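Rencontre avec Elsie Tamihana, hôtelière à Skoltcombe

Il faut un peu de patience pour obtenir une heure avec Elsie Tamihana. Non qu'elle se fasse désirer, au contraire : elle vous reçoit dans la salle du petit déjeuner, vous sert un café, puis un deuxième, et se lève toutes les cinq minutes parce qu'un client cherche l'arrêt du bus ou qu'un livreur attend une signature. Elle dirige depuis six ans l'hôtel Machala, 30 chambres sur les hauteurs de Skoltcombe, et vient d'apprendre que la maison figurait parmi les finalistes du prix Suta, dans la catégorie des établissements indépendants.

« J'ai d'abord cru à une publicité, raconte-t-elle en riant. Le courrier était resté trois jours sous une pile de factures. C'est Ajith, à la réception, qui l'a ouvert, et il est monté me chercher à la buanderie. Je n'avais jamais vu cet homme courir ! »

Ajith Menon confirme, un peu gêné, qu'il a couru. Il travaille au Machala depuis l'ouverture et connaît par leur prénom la plupart des habitués, ceux qui viennent chaque année en juillet et demandent la même chambre, la même table et, pour certains, le même oreiller.

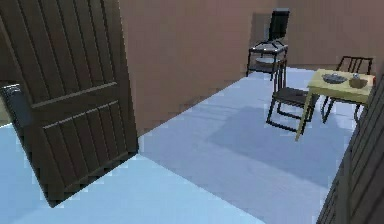

Propos recueillis par Maribeth Lumanlan
Publié le 2018-05-15 | Rubrique Hôtels et séjours

Quand on lui demande ce qui a pu plaire au jury, la directrice hésite longtemps. Elle parle d'abord du pain, que le cuisinier Kheri Gachanja pétrit lui-même avant l'aube, et de la confiture de coings dont il refuse de donner la recette. Puis elle revient en arrière, se reprend. « Je crois que les gens dorment bien chez nous. Cela paraît bête à dire, mais j'ai beaucoup voyagé pour mon ancien métier et j'ai passé des nuits épouvantables dans des hôtels très chics. Alors, quand nous avons repris la maison, j'ai dormi dans toutes les chambres, l'une après l'autre, avec un carnet. Mon mari m'a crue fâchée. »

Le carnet existe toujours, elle va le chercher. On y lit des choses comme « 12 : volet qui claque », « 7 : lampe trop haute pour lire », « 21 : parfait, ne toucher à rien ».

Les débuts n'ont pas été simples. L'hôtel avait fermé deux hivers de suite et la banque, se souvient-elle, regardait ses tableaux de chiffres avec une politesse inquiétante. C'est finalement Ankit Rajput, patron de la petite société Wirov, qui a pris une part du capital et l'a gardée. Joint par téléphone, il se montre aussi bavard que son associée : « Elsie m'avait invité à dîner pour parler du prêt, et nous avons parlé de soupe toute la soirée. Je suis reparti convaincu, sans avoir vu un seul bilan. Je les ai demandés le lendemain, tout de même. »

La saison passée, le Machala a reçu presque 3000 voyageurs, dont beaucoup de marcheurs qui ne restent qu'une nuit. Faut-il s'agrandir ? La question revient souvent, et Elsie Tamihana soupire avant d'y répondre. « On m'a proposé la bâtisse voisine. Nous serions passés à 60 chambres, et il aurait fallu une autre cuisine, une autre équipe, sans doute une autre directrice aussi. J'ai dit non, j'y ai repensé tout un hiver, et j'ai redit non. » Elle préfère remettre en état le jardin du bas et ouvrir la salle à manger le dimanche soir aux gens de Skoltcombe, qui le réclament depuis longtemps – et qui, précise-t-elle, ont leur avis sur la soupe.

Pour la remise du prix, toute l'équipe ne pourra pas faire le voyage, l'hôtel étant complet à cette date. Kheri Gachanja a déjà annoncé qu'il restait aux fourneaux. Elle ira donc avec Ajith Menon, qui s'inquiète surtout de savoir qui tiendra la réception en son absence. « Ma sœur, lui répond-elle à travers la salle. Je te l'ai dit hier ! »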